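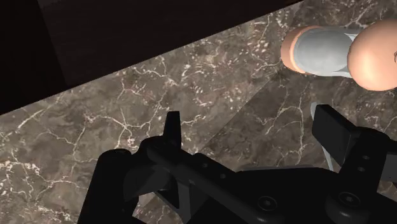
Bronisława Michalski asks that any department weighing the Voromard gripper budget for the spare fingers at the outset, as her own order for them in September had to wait for the next funding period.

Home | Equipment Reviews | Purchasing | Contact

The present review supports that request. The Voromard has two fingers and a matte black housing, and is quoted at 600 per unit; the Bullby equivalent costs 500 but excludes the mounting block. For an order of 11 units the office recommends the Voromard, with five sets of spare fingers entered on the same purchase request. Simulation trials should be completed before funds are committed.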